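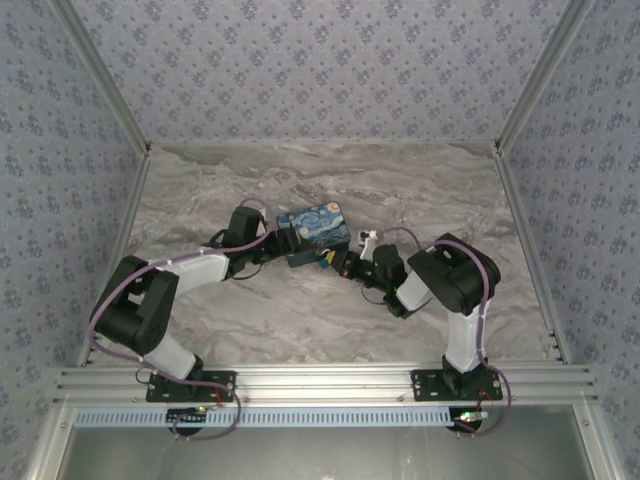 Good evening, everybody, and thank you for staying past the coffee. I want to spend my slot tonight on save files, and in particular on the save files of a Hadport handheld game called Dumolano, which some of you played as kids and most of you have never heard of. It's a decorating game, more or less. You inherit a boarding house and you do it up room by room, and the rooms are much fussier than they needed to be on a machine that small. There's a parlor in chapter 2 with walls a lot like the ones on the slide, little dark blue-gray flowers on pale lavender, and I spent most of one February staring at that wallpaper because the game would not let me leave the room. I'll come back to that parlor, because it's where the whole project started.

(Next slide. Let them look at the cartridge label for a bit.)

So, the trouble. Dumolano keeps its saves in memory backed up by a battery, and those batteries are dying. When one goes, the game starts up fine, it lets you play all evening, and then it quietly forgets everything when you switch off. People write to me thinking they've done something wrong. You haven't! It's a coin cell, and if you can solder you can swap it, but please copy the save off first if there's still anything in there to copy.

Once you do have a save on your computer, you'll find it's a tiny thing. Every piece of furniture, every rug, every coat of paint is packed into 522 bytes, and then there are 6 more on the end that we puzzled over for ages. Those turned out to be the checksum and the room you were standing in when you saved, stored backward, which is why early copies kept dropping people into the coal cellar.

(Pause here. If anyone laughs, tell the coal cellar story. Keep it short this time.)

Now, Clusari is the little program I wrote to read and write these files. It opens a save, shows you each room as a list, and lets you fix what's broken. The parlor bug, for instance, is a single flag that never gets set if you hang the curtains before you paper the walls. I had hung the curtains first, of course, being who I am. In Clusari you tick one box and the door opens.

The item list took longer than the program did. There are 1,596 entries, counting the color variants, and plenty of them never appear in the shop at all. We have a piano with no name. We have a lamp called Ševčík, with all its accents in place, in a game whose font can't draw them, so on the screen you get two blanks and a smudge. I'm terribly fond of that lamp.

(Switch to the live demo. Load the spare save, the main one has my daughter's house in it.)

If you've got an old cartridge in a drawer at home, please bring it along next time and we'll back it up together.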